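Desk Supplies: Sorting Clips by Color

Gallery 10, posted in November

The shared desks on our floor each have a clear organizer box for clips and sticky notes. By the end of a month most of them are a mix of everything, and people start opening new packs when there are plenty of clips already in the box. Seung-woo Ko suggested we sort one desk at a time on Thursday afternoons, and this page covers one of those desks.

The method is simple. Take the paper clips out, unhook any that are joined, and make one pile per color on the desktop. Binder clips can stay in the box. Bent clips go in the metal recycling by the printer.

We buy paper clips in boxes of 200, and Gil-soo Ji keeps the spares in cabinet 186.

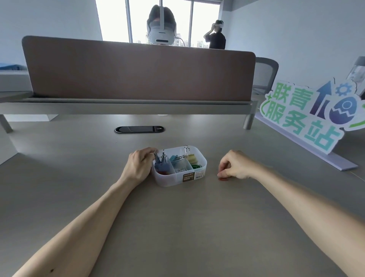 Blue binder clips on the left of the box, silver paper clips in the middle, green ones on the right.
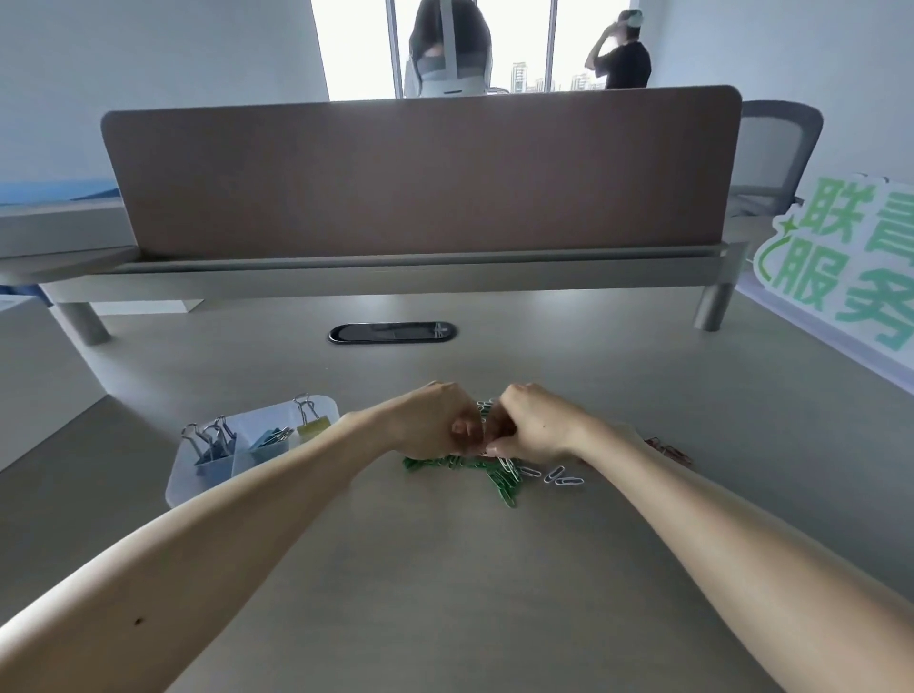 Silver clips between the fingers, with the green tangle on the desk underneath. 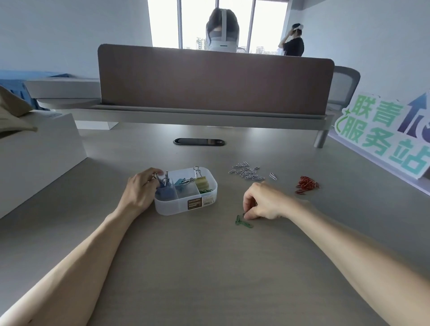 Green, silver and red paper clips in separate groups on the desktop.

If your desk is next, please take your own things out of the organizer before you leave on Wednesday. Rubber bands and thumbtacks have their own drawer and should not go back in with the clips. Anyone who needs an extra organizer can ask Gil-soo, who has a few left from the last Taklow order. The list of desks still to do is on the board by the kitchen door.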